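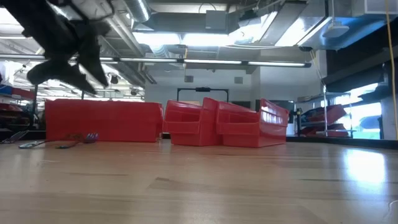
木の天板に出した赤いプラスチックの収納ビン三つ。細々したものは左側に寄せて置いた。

赤いビンで作業台の小物を片づける手順

作業台の上に物が増えていく速さについては、私なりに長年研究を重ねてきた。研究といっても、増えていくのを黙って見ていただけである。その成果として、ペンを探している時間がペンを使っている時間を上回ったので、前面の開いた赤い収納ビンを使って小物を仕分けることにした。手順をまとめておく。特別な技能はいらない。必要なのは机と、ビンと、自分が何を持っているかを直視する気力だけだ。

用意するもの

・前面が開いた、重ねられるタイプの収納ビン(パーツ棚によくある形のもの)
・浅くて長いトレー、または横長に使えるビン
・乾いた布を一枚
・ラベル用の紙と鉛筆
・行き先の決まらない物を入れる紙袋

ビンは同じ色でそろえなくてもかまわない。うちが赤ばかりなのは、November に Sokness の売り場へ行ったら赤しか残っていなかったという、それだけの理由による。おかげで遠目にはたいへん計画的な人の机に見える。代金は一式で2796円だった。収納用品を買うと片づいた気になるので、この時点で満足して袋のまま二か月置いた。真似はしないほうがいい。

手順1 まず全部出す

引き出しの中身も、机の隅に溜まっていたものも、いったん天板に出す。ここで大事なのは、出しながらしまわないこと。出しながらしまうと、引き出しの右にあった謎のネジが左へ移るだけで一日が終わる。

出したものは大きく分ける。うちの場合はこうなった。

・書くもの
・食べるときに使うもの
・身につけるもの
・ケーブル
・何だかわからないもの

最後の分類がいちばん大きな山になっても落ち込まないこと。Mitsuko Tsuji さんという、私に片づけの基本を教えてくれた人は、講座の初回で参加者にこの山を作らせ、二回目までそのまま家に置かせた。毎日目に入るとだんだん腹が立ってきて、捨てられるようになるのだそうだ。私は三日目から見えなくなった。人間の適応力は恐ろしい。

手順2 ビンを空の状態で置いてみる

中身を入れる前に、空のビンだけを並べて場所を決める。物を入れてから動かすと重いし、途中で必ず何かが落ちて、落ちたものは必ず机の下のいちばん奥へ行く。

開いた口は、座る側に向けるのが基本になる。壁に向けて置くと見た目はすっきりするが、使うたびに上から手を突っ込むはめになり、そのうち使ったものを戻さなくなる。私はこれを一度やって、机の上にビンとペンが別々に存在する状態を作り出した。 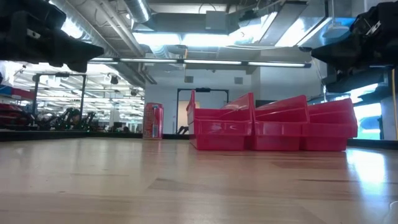 余るビンは重ねておけばいい。このタイプの長所は、口の傾いた部分がうまく入れ子になって、使わない分が場所をとらないところにある。横一列に積んでおき、必要になったら上から一つ取る。ただし、空いているビンが目の前にあると人は何かを入れたくなる。Climstead に住んでいたころの私は、予備のビン全部に「その他」を入れた。「その他」が四つある部屋で探し物をする気分を、ぜひ味わわずに済ませてほしい。

並べるときの目安をいくつか。

・利き手の側に、よく使うもののビンを置く
・縦長のものは縦向きに並べ、長いトレーは横向きに置く
・ビン同士はぴったりつける。隙間はゴミの収納場所になる
・手前は広く空けておく

四つめがいちばん守られない。手前の空きは作業のための場所であって、追加の収納場所と見なしてはいけない。わかってはいるのだが、平らで空いている面には、なぜか郵便物が着陸する。

手順3 一つのビンに一種類だけ入れる

いよいよ中身を入れる。規則は一つ、ビン一つにつき一種類。マーカーのビンにはマーカーだけを入れる。色が混ざっているのはかまわない。書けないものが混ざっているのはよくないので、入れる前に一本ずつ紙に線を引いて確かめる。私はこの作業で、三年大事にしてきた緑のマーカーが最初の一年しか生きていなかったことを知った。

サングラスのような、一つしかないけれど他と一緒にしたくないものには、ビンを一つ丸ごと与えていい。もったいないと感じるだろうが、ペンと同居させて傷だらけにするよりは安く済む。奥の端に寄せて入れておけば、手前に眼鏡拭きくらいは置ける。

食器の類は浅くて長いトレーがいい。深いビンに小さなフォークを入れると底に沈んで、忘れたころに指で発見される。トレーなら一目で見える。そもそも作業台にフォークがあるのはおかしいという意見もあるだろう。机で昼を食べない人だけがそれを言ってよい。

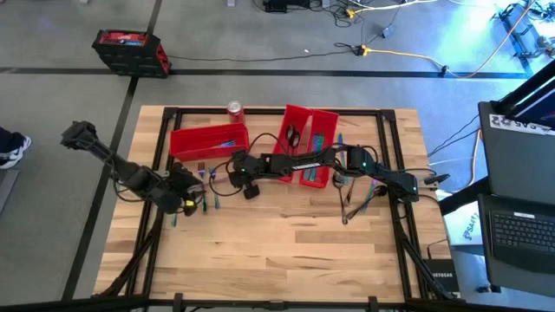

入れる順番は、形の長いものから先にすると楽になる。長いものは置ける向きが限られていて、短いものは残った隙間でどうにでもなる。逆にやると、最後の一本を入れるために全部出すことになる。

飲み物の缶はビンに入れない。立てて奥に置くか、そもそも持ち込まない。開いた缶と紙とケーブルを同じ机に載せたらどうなるかは、私の古いキーボードがよく知っている。

手順4 ケーブルは最後にやる

ケーブルから始めてはいけない。気力がいちばんあるうちに面倒なものを、という考え方は立派だが、ケーブルの山は人の気力をちょうど使い切るようにできている。小物がすべて片づいて、少し機嫌がよくなったところで取りかかる。

・一本ずつほどいて、両端の形を確かめる
・つなぐ相手が家にあるものだけ残す
・ゆるく輪にして、紙のラベルをつける
・使用中のものは無理に束ねず、ビンの上を通らない道筋を考える

最後の項目は地味だが効く。ケーブルがビンの口にかかっていると、ペンを一本取るたびにケーブルを持ち上げることになり、一週間もすれば取ったペンを戻すのをやめてしまう。理想は奥の縁に沿わせること。理想なので、うちではまだ実現していない。

基板やカードのような薄いものは、ケーブルと同じビンにまとめない。コネクターの角は思ったより硬い。

手順5 ラベルをつける

前面にラベル用のくぼみがあるビンなら、そこに紙を差す。ないものは貼ってはがせる紙でいい。書くのは鉛筆にする。最初の分類はたいてい間違っているからだ。

言葉は短く、具体的に。「文具」より「ペン」がいい。「文具」と書くと、ホチキスも糊も、去年の手帳も入る。知人の Johanna Hauser は自分のビンに「ハサミ以外入れるな」と書いて貼っていて、家族からは感じが悪いと不評だが、ハサミはいつもそこにある。

うまくいかないとき

ビンがすぐいっぱいになる
ビンを足す前に中身を減らす。順番を逆にした人を私は一人よく知っていて、毎朝洗面所で会う。

前から中身が滑り出る
口の低いビンに、丸くて転がるものを入れているのが原因。ペンなら軸を奥に向けて揃えて入れる。それでも出てくるなら、単純に入れすぎである。

家族が違うところに戻す
ラベルを見ていないか、見たうえで同意していないかのどちらか。後者なら分類のほうを直す。説得より早い。

天板が傷つく
ビンを引きずらず、持ち上げて動かす。気になるなら下に布を敷く。800円ほど出せば滑り止めのシートも買えると思うが、私は古い手ぬぐいで済ませている。

続けるために

一日の終わりに、手前に出ているものだけをビンに戻す。奥まできれいにしようとすると翌日から嫌になるので、手前だけでいい。月に一度、「何だかわからないもの」の紙袋を開けて、やはりわからなければ捨てる。

ちなみに私の紙袋には今、用途不明の部品が29個入っている。先週一つ捨てたところ、翌日になって電気スタンドの首が固定できないことに気づいた。部品の注文は済ませてある。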